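Saturday, September 5, 2020
Mitiku Alemneh

Anti-tarnish dip, second go

The Bralus people say one dip keeps sterling bright through a season of wear. I don't believe a season of anything, so the plan is the egg test again, done properly. Last time I put the ear wires in the same jar as the cooked yolk with no stand under them, and the ones touching the glass went brown in stripes. You could read that result any way you liked, and I think I read it the way I wanted to.

Four samples, all cut from the same coil of half-hard wire so we don't get into arguments about alloy. Two dipped by the instructions on the Bralus bottle, two bare. All polished with the same cloth, degreased, rinsed in distilled, patted off with lint-free. Tweezers only after the degrease. My thumbprint was on the best-looking piece in April and I am still not sure what that did.

The bottle says "allow to cure" and gives no time. I gave it overnight. If a maker can't tell me the cure time I start to wonder what else they haven't measured.
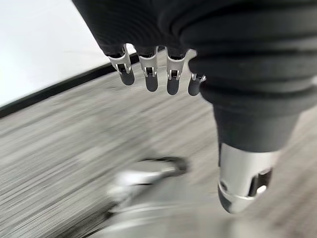 Tolera Woldemariam read the notes from the April run and thinks I am too hard on the dip. His point is that yolk fumes are far stronger than anything a customer's bathroom can do, so if the dipped wire darkens in the jar it tells us very little about wear. He would sooner see pieces hung in open air by the sink for a month. Fair, but a month by the sink also gets hairspray, toothpaste and whoever walks past with silver polish on their hands. I'll hang a pair there anyway, dipped and bare, and write down when I first see yellow.

Jar results so far. The bare wires were straw yellow by lunch and patchy blue by the time I swept up. The dipped ones were clean on the straight part and yellow in the bend. Of course it's the bend. I formed the hook before dipping, so cracking the coating isn't the answer. My guess is the liquid drains off the outside of the curve before it sets. Tolera says surface scratches from the pliers. Either could be true and this test can't tell us which.

Worth saying that a clean straight section is better than I expected. I was ready to write "does nothing" and I can't.

The Flaroscombe sheet that came with the sample says their plated hooks lasted 112 hours in a damp cabinet with no change. No photo, no temperature, no word on who looked at them or under what light. Warm bulbs hide yellow very nicely. I wrote to ask and got the same sheet back with a nicer cover. 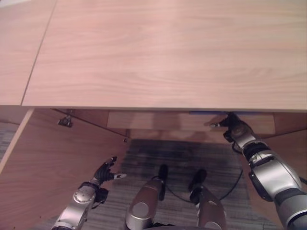
Solder joins on the Degefa studs

Separate problem, same week. Post joins on tray 113 look gray around the foot after pickling. Cluteo's paste is sold as tarnish-resistant solder, and I suspect it's ordinary easy solder with a good label. Gray could be firestain, could be flux left in the corner, could be the paste.

To do: one stud with Cluteo paste, one with our old wire solder, same torch, same soak, back to back. Pull both posts afterward with the flat pliers and see which lets go. If they look the same I'm ordering the wire again.

Leave the dipped studs out of this one. I don't want the coating hiding the gray.

Distilled water is low. Pickle needs changing before anyone runs more joins, it was quite blue when I left it.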